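Cómo preparar el puesto de manipulación para la jornada de puertas abiertas

Guía para quien monta y atiende el puesto del brazo con pinza durante las visitas. Se supone que el lector ya sabe encender la celda, referenciar los ejes y cargar un programa. Los ajustes del controlador Wirken están en su propia página y aquí solo se citan los que cambian para la demostración.

Duración del montaje: 70 minutos si la celda está en configuración de taller. Si viene de una campaña de ensayos, conviene añadir el tiempo de una calibración completa.

Antes de empezar

Compruebe que el programa cargado es el 431 y no una copia de trabajo. Las copias conservan las velocidades de ensayo, que no son admisibles con público. En la pantalla de estado debe leerse el modo reducido y un límite global de velocidad del 20 %.

Material necesario:
Tela gris para la superficie de trabajo
Juego de piezas mecánicas de la caja Lema
Calibre y plantilla de posiciones
Paño sin pelusa y alcohol isopropílico
Cinta de suelo para marcar la línea de visitantes
Monitor auxiliar con su cable

Paso 1. Delimitar la zona

Marque la línea de visitantes fuera del alcance máximo del brazo, medido con la pinza abierta y la pieza más larga del juego. El escáner de suelo se configura con el campo de protección amplio. Pruebe la parada entrando por los dos laterales y por el frente; anote el resultado en la hoja de la celda. Una parada que tarda o que no se rearma a la primera obliga a suspender la demostración hasta que la revise mantenimiento.

El pulsador de emergencia portátil queda en manos del operador durante toda la sesión. No se deja sobre la mesa.

Paso 2. Extender la superficie

Coloque la tela sobre la mesa y ténsela desde las esquinas. Un pliegue bajo una pieza cambia la altura de agarre y hace que los dedos cierren fuera del centro. La tela debe ser mate: las piezas metálicas ya introducen bastante reflejo y el sistema de visión pierde contornos sobre fondos brillantes.

Fije la iluminación antes de calibrar. Si después se mueve una lámpara o se abre una persiana, hay que repetir el paso 3.

Paso 3. Calibrar la cámara de muñeca

Ejecute la rutina corta con el patrón centrado. Acepte la calibración si el error queda dentro de la tolerancia que muestra la pantalla; en caso contrario, limpie la lente y repita. Dos rechazos seguidos suelen indicar holgura en el soporte — apriete los tornillos en cruz antes de insistir.

Paso 4. Ajustar la fuerza de cierre

Para las piezas de acero se trabaja a 40 N. Con las piezas de plástico del mismo juego hay que bajar el valor desde la tabla de herramienta, nunca desde el programa. Revise el revestimiento de los dedos: si las almohadillas han perdido grano en la zona de contacto, se sustituyen las dos a la vez y se repite la puesta a cero de la pinza.

Paso 5. Ensayar la secuencia

La secuencia para visitas tiene cuatro movimientos: aproximación, cierre, elevación y depósito. Ejecútela primero en vacío y luego con cada pieza. Detenga el programa tras el cierre y compruebe en el monitor auxiliar que la pieza se ve completa entre los dedos.

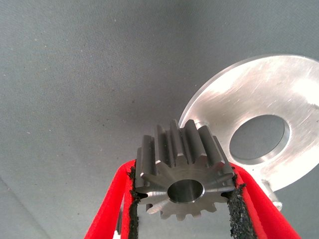 Grupo de Robótica Aplicada — Centro Técnico Jumcombe

El engranaje recto es la pieza más útil para explicar el agarre. Los dientes apoyan contra las almohadillas negras de los dos dedos y el orificio central sirve como referencia visual para hablar de orientación. El disco de aluminio plantea el problema contrario: superficie amplia y reflejos intensos, que conviene comentar cuando el grupo pregunte por qué no basta con una cámara.

Paso 6. Atender al grupo

Presente la celda con el brazo parado. Explique la línea de suelo y el pulsador, y ponga en marcha la secuencia después. Cada pase ocupa aproximadamente 20 minutos con preguntas incluidas. Las piezas que se entreguen al público para tocarlas deben ser del segundo juego; las que manipula el robot no salen de la celda hasta el final de la jornada.

Si un agarre falla, pulse pausa, espere a que el indicador cambie a ámbar y retire la pieza con la pinza abierta. Reanude siempre desde la aproximación.

Incidencias frecuentes

La pieza gira al elevarla: agarre por encima del centro. Corrija la altura en la plantilla, de milímetro en milímetro.
El contorno no se detecta: reflejo directo. Gire la pieza o baje la lámpara del lado afectado.
Los dedos no llegan al cierre: suciedad en la guía. Limpie en seco.
El monitor no recibe señal: seleccione la segunda entrada de vídeo y reinicie el visor Lawal.

Cierre de la jornada

Lleve el brazo a la posición de reposo, corte el aire y retire la tela. Devuelva el límite de velocidad al valor de taller únicamente con la llave de supervisor. La hoja de la celda se entrega firmada, con las paradas registradas y el número de pases realizados.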